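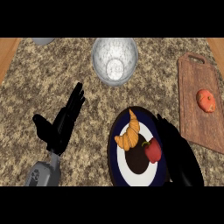 Re: [workshop-robots] Right hand drops anything round in sim
From: Manuela Ferraro
November 6, 2024

On the list, Piet wrote:
> I copied your kitchen setup from the March post and got the left arm
> behaving. The right one is hopeless. It closes on the tomato and the
> tomato shoots off the board as if it were greased. Croissant is fine.
> Is this friction, or is my hand model wrong? Also, do you run one
> controller for both arms or two?

Hi Piet,

Probably neither friction nor the hand. I had the same thing and lost most of a week turning friction up, which only made the fingers stick to the plate as well.

Look at the collision shapes first. If you took the vegetables from the Plolano set, the tomato and the pepper come with a single convex hull each, and the tomato's hull is slightly bigger than what gets drawn. The fingers touch it early, the solver finds them already inside it, and it pushes the thing out sideways. The croissant was split into several pieces by whoever made it, so it behaves.

What I did:

Swapped the tomato hull for a plain sphere, a bit smaller than the mesh.
Split the pepper into four pieces and left the stem out of the collision model.
Halved the physics time step and left the control rate alone.
Capped the finger closing force. The default is far too strong for produce.

Before the change, episode 1398 was typical: a good approach, then the tomato on the floor. In the last batch, which ended at 2449, I watched 30 replays and the tomato left the board in two of them. Both were bad approaches by me, with the thumb too low.

Pepper to bowl still fails more than I would like. The right hand has to come in beside the plate, and the rim gets in the way of the fingertips. I now start it close to the rim and keep the left hand up over the open worktop until the right one has lifted. Episode 2134 has the two forearms colliding, if you want to see why.

On controllers – one process, two arms, shared clock. I tried two processes on the Stetberg board and they drifted apart.

One thing to check before you change anything: turn on contact drawing and step through the grasp slowly. If you see contact points hanging in the air next to the tomato, it is the hull. If they sit on the skin and it still slides, then look at friction.

I have not tried any of this on the real arms yet. The left wrist is in bits on my bench waiting for a bearing. I'll put the edited hulls in the shared folder tonight, under Maihi.

Manuela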